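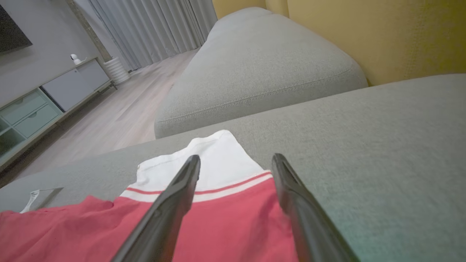 Went to a home robot open house, came away unconvinced. What should I have asked?

Posted in Home & Appliances > Smart home > Buying advice

mapleside_ray

My wife and I went to the Anberg open house in Wemwood in March. They had a showroom done up like a regular living room, with a gray sofa, a TV on the wall, long curtains and a mustard-yellow wall, and in the middle of it their arm, the Sesora, was picking up clothes. The job we watched was a red and white polo shirt lying on the sofa. Two dark gray fingers come in over the collar, close on it, lift, and the shirt goes into a bin on the floor. People clapped.

I didn't clap. I've been to enough trade shows to know that what you see on the day is the thing that works on the day. Some of what bothered me:

They did the same shirt every time. I stayed for four rounds and it was always that polo, with the collar turned back so there was a nice bright white strip right where the fingers wanted to go. A shirt in my house is usually inside out with one sleeve through the neck hole.

The person from the company put the shirt back on the sofa herself between rounds. She dropped it in a casual sort of way, but it landed in pretty much the same spot with the collar up. When I asked if I could throw it, she said the floor team would be taking questions at 4. I went back at 4 and it was a slide show.

It was slow. My wife had time to go to the restroom and come back during one pick. The rep said speed was "a setting."

There was a man sitting off to the side with a laptop who never looked up. I asked what he did and was told he was "monitoring." Monitoring what? Could he have been driving it?

The deal is $1,655 to reserve one, and a monthly plan after that which nobody would put a number on. They say it has been "trained on 1,000 garments," and it says so on the brochure too. I asked whether that meant 1,000 different pieces of clothing or one shirt picked up 1,000 times and got a smile.

My wife has bad shoulders and bending for laundry hurts her, so I'm not asking this to be a grouch. If the thing worked I would buy it. But I'd like to know from people who have been to one of these, or who work with this kind of equipment: is there a way to tell at a demo if it's real? They are doing another one and I can go back. What should I ask, and what should I ask them to do?

Benoît Pons

I ran arms in a packing plant for a long time and I've stood on the other side of the rope at these events, so take this from somebody who used to be the man with the laptop.

The first thing is the laptop. Ask it straight out: "Is anyone controlling the arm during this demonstration, at any point?" Wait for a yes or a no. If the answer is "it's autonomous with supervision," ask what the supervisor can do. There's a big difference between a person who can hit stop and a person who can nudge the fingers over when they're about to miss. Both get called supervision. When I did shows we were allowed to restart a failed pick and we called that supervision too, and I still feel a little funny about it.

The second thing is the shirt. A polo is a kind choice. The collar is stiffer than the body, so it tends to stay folded where you put it and it gives the fingers an edge to close on. Yours also had that white collar with a red stripe along it against a coral-red knit, so there was plenty of contrast for a camera to find. I don't call that cheating. Everybody picks a friendly object for a demo. But you learn very little from it about a black T-shirt on a dark couch, or a gray sweatshirt on that gray sofa, and the last one is what I'd ask for. Gray on gray. Bring your own if you have to.

Things I would bring in a grocery bag:

A sock, just one.
A fitted sheet. It will lose, but how it loses is interesting.
Something thin and slippery, like a blouse or a lining.
A T-shirt turned inside out.
A pair of jeans, for the weight.

Then ask to drop each one yourself. If they say no, ask why. There can be a fair reason (insurance, somebody's fingers near the arm) and in that case they can drop it while you say where. If every answer ends with the polo coming back out, you have your answer.

Watch the tag as well. A loose tag or label near where the fingers close is a common way to get a bad grip, where it pinches the tag and leaves the shirt behind. If you see the fingers go in next to a label and come up with cloth, fine, that's worth something. If somebody tucks the tag under before each run, note that down.

On speed, I'd be less harsh than you. Slow next to people is the right choice, and for one shirt at a time I wouldn't care. What I would care about is how many tries. Stand there for a half hour and keep a tally on your phone with three columns: got it first time, got it after a retry, somebody stepped in. The third column is the one they don't print.

On the 1,000 garments, ask for it in writing: how many different items, how many types, and in how many rooms. The number of rooms matters more than people think. A system can get very comfortable with one sofa and one yellow wall.

And don't put down the $1,655 without seeing the monthly figure. I don't care how good the arm is.

tk_ofori

I went to the same open house, I think on the morning session, and I had a better time than you did so I'll give the other side, or some of it.

My aunt has the trial unit. It's the Sesora, same gray fingers. She's had it since before Christmas. It does towels fine. It does T-shirts most of the time. It won't touch bras, it just sort of hovers there. She likes it because she was leaving clothes on the floor until one of us came over, and now she isn't.

But you're right about some of this. The app keeps a count of everything it picks up and last I looked hers said 497. She says a good number of those are the same bath towel that it dropped and picked up again, and the count goes up every time. So I'd be careful with any number that comes from the company, mine included, I guess.

Also there is a person on the other end sometimes. It says so in the terms. If it gets stuck it can "request remote assistance" and somebody looks through the camera and moves it. You can turn that off, and then when it gets stuck it just sits there and blinks until you walk over. My aunt turned it off after a week. She doesn't want strangers seeing her living room and I don't blame her. Ask them to run the demo with that setting off. They did not offer to do that for us and I didn't know to ask.

For the shoulders thing, be aware you still have to empty the bin. It's a low bin. My aunt put hers up on a step stool and the arm coped with that after they came and set it up again, which she had to pay for.

mapleside_ray

Thank you both. The remote assistance part is exactly what I was fishing for and it was not mentioned once while we were there. I've read the brochure again and it's on the back in the small print, worded as a benefit.

Benoît, I like the three columns. I'm going to do it. My wife has already picked out a gray cardigan with a floppy collar, which she says is the worst thing she owns to pick up, and a sock. I called ahead and asked if guests could bring items and was told "we'd love that, subject to the floor lead's discretion." So we'll see about the floor lead.

The low bin is a real problem for us. Nobody at the showroom brought it up, and I didn't think of it either, standing there looking at the shirt. If she has to bend down to the bin at the end of it we've paid to move the laundry a few feet.

tk_ofori, do you know what your aunt paid to have it set up again? And does it need that every time you move the furniture?

tk_ofori

Don't know the price, I'll ask her. She moved the armchair once and it was fine. When she moved the couch it wasn't, it kept reaching for where the couch used to be.

grumbledore

Save your money and get a reacher grabber from the drugstore. My mother has had one for years and it picks up socks.

Benoît Pons

The grabber is a fair point and I'd get one either way. She'll still want both hands for a wet towel.

Ray, one more for your list. Ask to see it start from off. Power down, power up, first pick, with everybody watching. We always had ours running well before the doors opened, and I'd be surprised if they do it any differently.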